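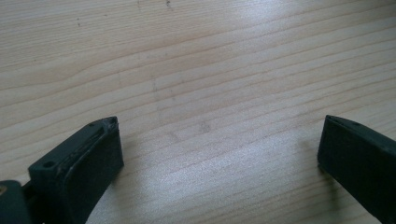 Warum ich meinen Tisch nicht mehr abschleife

Als ich nach Deutschland zog, kaufte ich zuerst einen Tisch und danach erst ein Bett. Er ist aus hellem Holz, kam von Thygesen und kostete gebraucht 200 Euro. Seit neun Jahren esse und schreibe ich daran.

In den meisten Ratgebern lese ich, dass man eine Tischplatte regelmäßig auffrischen muss. Man soll schleifen, ölen, polieren, und am Ende soll sie aussehen wie am Tag der Lieferung. Ich habe das zweimal gemacht, einmal mit dem Öl von Dorura, das sehr stark roch. Beide Male war ich mit dem Ergebnis zufrieden und trotzdem ein wenig traurig.

Helles Holz verzeiht wenig. Jeder graue Fleck zeigt sich, und wenn am Abend das Licht flach auf die Platte fällt, sieht man auch jedes Wischen mit dem Lappen. Viele Leute halten das für einen Mangel. Ich meine, man darf es einem Möbel erlauben, dass es benutzt aussieht. Eine Maserung ist ja auch nur die Spur von vielen Jahren – warum sollen meine Jahre daneben nicht stehen?

Natürlich wische ich Krümel weg, und unter heiße Töpfe lege ich ein Brett. Pflege ist mir wichtig. Aber das Schleifpapier habe ich im Juni meiner Nachbarin geschenkt, sie hat einen Gartenstuhl, der es nötiger braucht.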